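종이컵 하나 뽑는 일에 이렇게 진심이 될 줄은 몰랐다

2월 들어서 블로그를 거의 방치했는데, 이유는 하나다. 종이컵이다. 정확히 말하면 종이컵을 뽑는 동작을 모으고 있다. 친구들한테 요즘 뭐 하냐는 질문을 받을 때마다 "컵 뽑아"라고 대답했더니 다들 카페에 취직한 줄 안다.

우리 팀은 작은 학습용 조작 데이터셋을 만드는 중이고, 프로젝트 이름은 Plomedell이다. 이름은 Damir Vlachou가 지었는데 뜻을 물어봐도 안 알려준다. 손으로 드는 두 손가락 그리퍼를 사람이 직접 쥐고 작업을 하면, 그 움직임과 카메라 영상이 같이 기록된다. 그걸 모아서 정책을 학습시키는 거다. 원격조작을 오래 해 본 사람이라면 이게 얼마나 시원한 방식인지 알 것 같다. 나는 예전에 리더 팔을 잡고 하루 종일 버틴 적이 있는데, 그때는 어깨가 먼저 나가고 데이터는 그다음에 나갔다. 지금은 그냥 내 손이 하고 싶은 대로 하면 된다. 물론 손가락이 둘뿐이라는 점만 빼고!

첫 주 목표는 시연 324개였다. 왜 하필 324냐면, 컵 거치대 위치와 방향, 컵이 쌓인 높이, 접근하는 쪽을 조합한 표를 Aidan Cronin이 만들었고 그 칸을 다 채우면 딱 그 숫자가 나오기 때문이다. 처음 표를 봤을 때는 좀 과하다고 생각했다. 컵 탑 높이가 조금 달라진다고 뭐가 그렇게 바뀌겠나 싶었는데, 해 보니까 엄청나게 바뀐다. 높이 쌓인 탑은 위쪽을 건드리면 휘청하고, 낮은 탑은 거치대 철사에 그리퍼가 자꾸 걸린다. 같은 '컵 뽑기'인데 손목 각도부터 완전히 다른 동작이 된다.

제일 재미있는 건 컵이 두 개씩 딸려 나오는 문제다. 종이컵은 서로 꽉 물려 있어서, 맨 위 컵을 잡고 곧장 당기면 밑에 있는 녀석이 같이 따라온다. 사람 손은 이걸 아무 생각 없이 해결한다. 엄지로 살짝 비틀거나 테두리를 툭 밀어서 떼어낸다. 그런데 두 손가락 그리퍼로 하려면 그 '아무 생각 없이'를 다 풀어서 다시 배워야 한다. 나는 처음에 세게 쥐고 당겼다가 컵을 납작하게 만들었고, 그다음엔 너무 살살 쥐어서 미끄러졌다. 화요일 오후쯤 되니까 요령이 생겼다. 테두리 바로 아래를 가볍게 물고, 아주 조금 기울인 다음, 기울인 채로 빼는 거다. 이 '아주 조금'이 핵심이다.

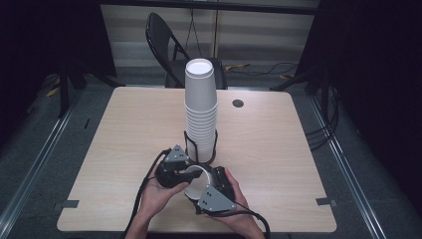 그래서 수집 규칙도 중간에 바꿨다. 처음에는 성공한 시연만 남기고 나머지는 전부 버렸다. 두 개가 딸려 나오면 삭제, 미끄러지면 삭제. 그런데 저녁에 기록을 돌려 보다가 Damir가 한마디 했다. 미끄러졌다가 다시 잡아서 성공한 건 왜 버리느냐고. 맞는 말이었다. 실제로 로봇이 돌아갈 때는 분명 미끄러질 텐데, 한 번도 미끄러져 본 적 없는 데이터만 보여주면 그 뒤에 어떻게 해야 할지 배울 데가 없다. 그날부터 복구 동작이 들어간 시연은 따로 태그를 달아서 보관한다. 일부러 실수하는 건 금지다. 일부러 하면 티가 난다. 손이 미리 다음 동작을 알고 있어서 망설임이 없다. 진짜로 놓쳤을 때는 잠깐 멈칫하고, 다가가는 속도가 달라진다. 기록된 궤적을 나란히 그려 보면 그 차이가 눈에 보여서 감탄했다.

속도 이야기도 적어 두고 싶다. 숙련될수록 사람은 빨라지는데, 이게 꼭 좋은 건 아니다. 셋째 날의 내 시연은 첫날보다 훨씬 짧다. 나는 뿌듯했는데 Aidan은 그래프를 보더니 같은 작업자 안에서 분포가 이렇게 벌어지면 곤란하다고 했다. 초반의 느린 시연과 후반의 빠른 시연이 섞이면 모델이 어느 쪽 박자를 따라야 할지 헷갈릴 수 있다는 것이다. 지금은 세션을 시작할 때마다 기준 시연을 하나 틀어 놓고 그 박자에 맞춰 몸을 푼다. 악기 연습할 때 메트로놈 켜는 느낌이랑 정말 비슷하다. 한 세션은 30분으로 끊는다. 그 이상 하면 집중력이 떨어져서 시작 자세가 슬슬 무너진다.

시작 자세! 이것도 은근히 중요하다. 매번 그리퍼를 벌린 상태로 같은 구역에서 시작하고, 기록이 시작된 걸 확인한 다음에 움직인다. 말로는 쉬운데, 한창 흐름을 타면 앞 시연의 끝 자세에서 바로 다음 컵으로 손이 간다. 그렇게 날려 먹은 게 꽤 된다. 나는 결국 포스트잇에 "벌리고, 멈추고, 시작"이라고 써서 모니터에 붙였다. 효과가 아주 좋다.

저장과 정리는 Todorova라는 내부 도구로 한다. 시연이 끝나면 영상과 궤적이 묶여서 올라가고, 나는 짧은 메모를 붙인다. 메모는 길게 쓰지 않는다. "비틀어서 뺌", "두 개 나옴, 하나 되돌림", "철사에 걸림" 정도. 처음엔 귀찮아서 대충 적었는데, 일주일 뒤에 '철사에 걸림'만 골라 보니까 거치대를 왼쪽으로 돌려 둔 배치에 몰려 있었다. 메모를 안 남겼으면 절대 몰랐을 거다. 그 배치는 이번 주에 추가로 더 모으기로 했다.

첫 학습 결과도 조금 나왔다. 324개 전부를 넣고 돌린 정책은 중간 높이의 탑에서는 꽤 그럴듯하게 컵을 뽑는다. 처음 성공하는 걸 봤을 때 소리를 질렀다. 컵을 살짝 기울이는데, 그 기울이는 방식이 나랑 똑같은 거다! 내 손버릇이 저쪽으로 건너갔다고 생각하니 기분이 묘하고 좋았다. 반대로 높은 탑에서는 아직 엉망이다. 너무 빨리 다가가서 탑을 밀어 버리고는 허공을 잡는다. 그 모습도 어딘가 익숙하다. 첫날의 나다.

다음 목표는 시연 1,000개이고, 여건이 되면 최대 3,000개까지 가 보려고 한다. 그때는 나 혼자 하지 않고 작업자를 늘릴 생각이다. 한 사람의 버릇만 배우면 그 사람이 약한 데서 똑같이 약해질 것 같아서다. 왼손잡이도 꼭 한 명은 넣고 싶다. 컵 종류도 바꿔 볼 텐데, Damir는 플라스틱 컵을 밀고 있고 나는 아직 반대다. 플라스틱은 미끄러운 정도가 종이와 너무 달라서, 높은 탑 문제부터 잡고 넘어가는 게 순서라고 본다. 이 논쟁은 점심시간마다 이어지고 있다.

혹시 비슷한 작업을 하는 분이 있다면 두 개씩 나오는 문제를 어떻게 다루는지 댓글로 꼭 알려 주시면 좋겠다. 뽑은 다음에 하나를 되돌려 놓는 동작까지 한 시연에 넣는지, 아니면 별도 작업으로 나누는지 특히 궁금하다. 우리는 지금 한 시연에 넣고 있는데, 길이가 들쭉날쭉해져서 고민이다.

다음 글에서는 높은 탑 쪽 추가 수집 이야기를 쓸 예정이다. 그 전에 종이컵부터 더 주문해야 한다.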